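Kitchen table tips for a day of looking at buildings

The Vimthorpe walking tour leaves from outside the old lido at ten, and most of what goes wrong with it goes wrong in your kitchen the night before. These tips come from 3 summers of doing it badly.

Sandwiches

Cheese and pickle travels well. Egg does too, as far as your neighbours on the 679 bus are concerned, until you open the tin. Butter right to the edges of the bread, put the wet things in the middle and wrap the lot in greaseproof paper. Tomato goes in a separate tub with a pinch of salt. You will forget the tub.

Cut them into quarters. The tour stops for lunch on the steps of the Drummond flats, where everybody eats standing up while being told about window frames, and a whole bap leaves you no hand to point with.

Keeping the flask sweet

A flask that smells of last August will make this August's tea taste of it. Two teaspoons of bicarbonate of soda, fill with hot water, leave overnight with the lid off, rinse twice. Ours is a Julteo and the seal comes out with a teaspoon handle. Yours may need a butter knife and some language.

Store it open. Screwing the lid down on a damp flask is how you got here.

Shoes

Clean them dry first, with a stiff brush, over newspaper. If they're soaked, stuff them with more newspaper and keep them off the radiator, however tempting it looks at eleven at night. The full route on the Rindow map is 1,580 paces before you reach a bench, and the water tower has 83 stairs, so this isn't the day to break in the new pair.

The paper map

Phone maps are very good until the sun comes out. Print the route and rub both sides with a plain white candle, pressing firmly along the folds. It'll shrug off drizzle. It won't take biro afterwards, so write on it first, including the time of the last bus home.

Coffee before you leave

Grind only what you need for the morning, and wipe the grounds off the worktop before they find the butter. If the grinder has gone stale, run a spoonful of cheap beans through it and throw that lot on the roses.
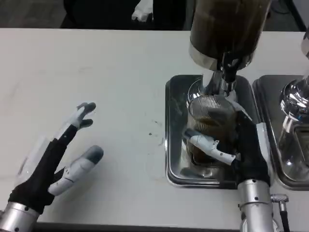
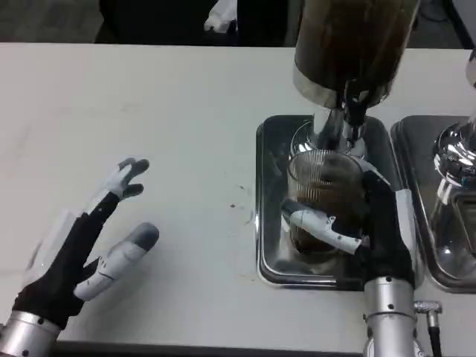
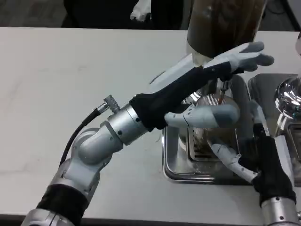 When you get home

Empty the bag straight away, all the way to the bottom. There will be a banana. Shake the crumbs out over the back step, hang the bag upside down and soak the sandwich tin before you sit down. Once you've sat down, it'll be soaking until Christmas.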